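2020-06-22, bench notes, towel cell

Spent most of the morning on the budget sheet instead of the arm, so this is going to be a shopping entry (sorry, Kazuhiro, the grasp notes are at the bottom).

Where we stand: Noeline says we can spend what's left in the equipment line before August, and then it gets folded back into the general pot and we have to ask all over again. So I'd like to get the order out this week if I can! Three things are on the table: new finger pads, a second wrist camera, and a proper spare gripper.

**Finger pads.** Arrieta quoted 167 for a set in the softer rubber, and they want payment up front. I like them. Saturnino thinks we should cast our own and he may well be right, but he also said that in the winter and I'm still waiting on the mold. Putting them down as a yes.

**Wrist camera.** Same model as the one we have, from Ulik. I asked Catinca whether we really need a second one on the shelf and she pointed out that if ours dies we sit on our hands until a new one ships. Fair enough. The quote expires in 5 days, so this one goes first. Remember to ask for the short cable, the long one snags on the elbow!

**Spare gripper.** This is the big one. Skurutport want 893 for a refurbished unit with fingers, or we can wait and see what Tisomwood has when they clear their demo stock. Duván knows somebody over there and is going to call. My worry with refurbished is the warranty (the quote says "limited" and then never says limited to what). I've written back asking for it in plain English. If the answer is mushy I'd rather wait for Tisomwood, even if it means another round of paperwork in August.

Not buying: the lint vacuum. Looked at it twice, wanted it twice, can't make the case. Same for the fancy table mat.

We do need more towels, though, and those can come out of petty cash. Same blue microfiber please, whoever goes. I don't want a mix of colors and thicknesses while we're still arguing about pads.

Grasp notes, as promised. Working on the folded towel laid lengthwise, one finger on each side:

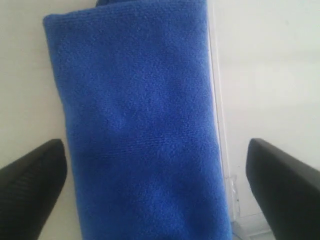

*Wrist view, blue towel folded long, fingers open on either side.*

Wide opening, pretty much the full width of the towel. The fold is narrower at the far end, so where we close along the length matters, and I want that position written down for every run when we compare old pads against new. Kazuhiro, can you add a column to the log?

To do:

- send Ulik the camera order
- chase Skurutport on the warranty wording
- Duván to call Tisomwood
- 2 packs of towels
- ask Noeline if shipping counts against the equipment line or comes out of hers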